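September 1, 2021

Glaze tests, batch 9. Writing this up fast, kiln is still at 224 and I can't open it yet but the small test kiln is done so starting with those.

Goal same as in April - a matte white that doesn't go chalky, plus a red that stays red on the Stukcombe clay. The Valtley body is easier, everything looks good on it, but we're nearly out and the price went up again. So Stukcombe it is.

White first. Base recipe unchanged, swapped the old frit for the Claromar one. Sieved twice. Three coats brushed on tiles 1 to 4, dipped the rest. Brushed ones show every stroke. Dipped ones are smooth and very even, no crawling, one pinhole cluster on tile 6 near the bottom edge where I think I left a thumb print. Wipe the bisque next time!! I write this every batch.

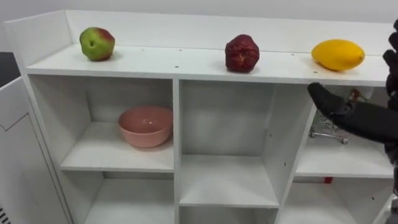

Red is the problem child. Tiles 10 to 14, all Stukcombe, same bucket, thickness the only thing changed. Thin coat goes brown. Medium goes brown with a bit of pink at the rim. Thick coat finally gets somewhere, deep maroon, lumpy where it pooled, and what I want is pretty much the color of that pomegranate-looking fruit, that dark red on plain matte white, with the uneven skin and all. The green with the pink blush on the apple would be a nice second one but that's a whole other glaze and I'm not starting it now. Tile 14 is closest. It also ran and stuck to the shelf. Chipped it off, lost a corner, kiln wash needs redoing on that shelf before anyone fires on it.

Weighed the red bucket before and after, 1,251 grams before. Forgot to write down the after number. Great.

Things to try on the red:
slower cooling, hold it a while on the way down
a thin layer of the white under it
less water, it settles like concrete overnight and I have to dig it out with a spoon
the Sisodia red stain at a lower percent, we have most of a bag

Not doing all of these at once, did that in April and couldn't tell which change did what.

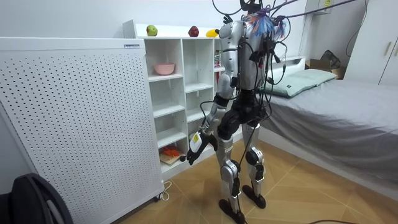 The slow cool goes first, it costs nothing but time. Program would be the same climb as now, then a hold, then let it drop on its own with the lid shut. Need to check the controler will even take another segment, last time it dropped the final step and I only noticed from the cone. Put witness cones on all the shelves, top, middle and bottom. The bottom runs cool, has done since the new element went in. Could be the reason tiles 10 and 11 went brown come to think of it, they were both down low. So the thin coat result is not as solid as I wrote above. Redo thin coat on the middle shelf before crossing it out.

Underlayer test second. Make six new tiles from the same slab, stamp the numbers deeper, the glaze filled them in on two of these and I had to work out which was which from my placement sketch.

Showed the whole row to the others at lunch.

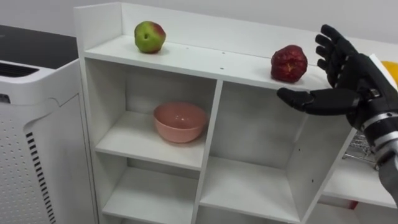 Petrică Sima thinks the red is underfired, full stop, and that I should go half a cone hotter before messing with the cooling at all. Also said the thick coat would craze within a week on Stukcombe whatever I do. Could be. Leaving tile 14 on the windowsill to find out, one in the cupboard too for comparison.

Brittany Petrenko wants the white for her mugs as is. Told her to wait for the lemon test, matte ones can mark. Slices go on tonight, tiles 5 and 7, leave overnight, rinse, look at it under the lamp.

Still to do: relabel the frit tub, order cones, wash the sieve (it is still in the sink, sorry). Big kiln gets opened tomorow, not before, and please don't prop the lid.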